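# "정리하면 인생이 바뀐다는 말, 저는 안 믿습니다"

정리 컨설팅 업체 Istilum에서 13년을 일하고 작년 12월에 그만둔 사람을 만났다. 이름은 싣지 않기로 했다. 업계 사람들과 아직 밥을 먹는 사이라서다. 나는 이 인터뷰를 하러 가면서도 반쯤 의심하고 있었다. 회사를 나온 뒤에 업계를 비판하는 사람은 대개 책을 쓰고 있기 때문이다.

책을 쓰고 있느냐고 먼저 물었다. "제안은 받았는데 거절했어요. 버리라는 책을 사서 쌓아 두는 집을 너무 많이 봤거든요."

그가 가장 못마땅해하는 것은 숫자다. Istilum의 안내 책자에는 고객 491명 가운데 477명이 '삶의 변화를 느꼈다'고 답했다는 문구가 있었다. 그는 이 조사를 옆에서 지켜봤다고 했다. "정리가 끝난 그날 저녁에, 컨설턴트가 현관에 서 있는 상태에서 받은 답이에요. 그 자리에서 별로였다고 할 사람이 얼마나 되겠어요. 석 달 뒤에 다시 물어본 적은 없습니다."

그러면 석 달 뒤에는 어떻게 되느냐고 묻자 그는 한참 말을 골랐다. "재방문한 집은 거의 원래대로였어요. 물건이 줄었으니까 조금 덜하긴 하죠. 그런데 식탁 위는 똑같아요. 우편물, 약봉지, 충전기. 사람이 앉는 자리에 물건도 앉는 거예요."

나도 수납 상품 이야기를 꺼냈다. 집에 Zirovcombe 수납함이 여섯 개 있고, 그중 두 개에는 다른 수납함이 들어 있다고 털어놓았다. 그는 웃지 않았다. "보통입니다. 회사 매출에서 상담료보다 수납용품이 더 컸어요. 그걸 알고 나서는 고객한테 칸막이를 권하는 게 좀 괴로웠고요."

그렇다고 그의 말을 다 받아 적을 생각은 없었다. 상담을 받고 정말 편해졌다는 사람도 내 주변에 있다. 그 점을 들이대자 순순히 인정했다. "이사나 사별처럼 계기가 있는 분들은 도움을 받으세요. 혼자서는 못 여는 방이 있으니까. 제가 반대하는 건 멀쩡히 사는 사람한테 당신 집이 문제라고 하는 영업이에요."

'설레지 않으면 버려라' 식의 기준은 어떤가. "고무장갑에 설레는 분 있으면 소개해 주세요. 저는 그냥 지난겨울에 썼는지만 물어봤어요."

요즘 그는 Rengifo라는 동네 수선 가게에서 일주일에 이틀 일한다. 본인 집은 어떠냐고 물었더니 지저분하다고 했다. 64세인 그가 유일하게 지키는 규칙은 열쇠를 늘 같은 곳에 두는 것이다. 그마저도 가끔 어긴다고 했다. 그 정도면 규칙이라 부르기 어렵지 않으냐고 했더니 "규칙은 원래 그 정도예요"라는 답이 돌아왔다.

마지막으로 정리를 꼭 해야겠다는 독자에게 권할 것이 있는지 물었다. 그는 식탁 하나만 치워 보고, 기분이 그대로면 나머지는 놔두라고 했다. 나는 그 말도 일종의 상담 아니냐고 되물었고, 그는 상담료는 안 받겠다고 했다.
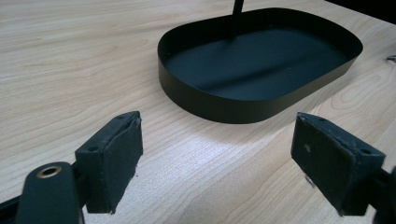
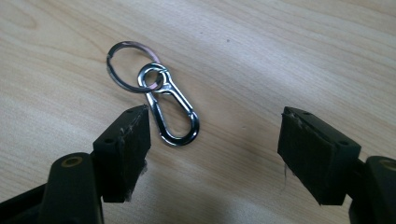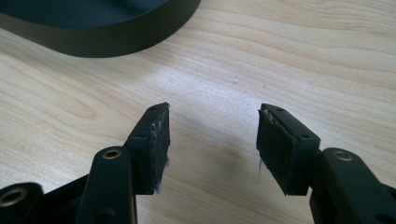 *밝은색 나무 상판. 첫 번째는 검은 타원형 트레이, 두 번째는 열쇠고리용 금속 링이 놓인 모습.*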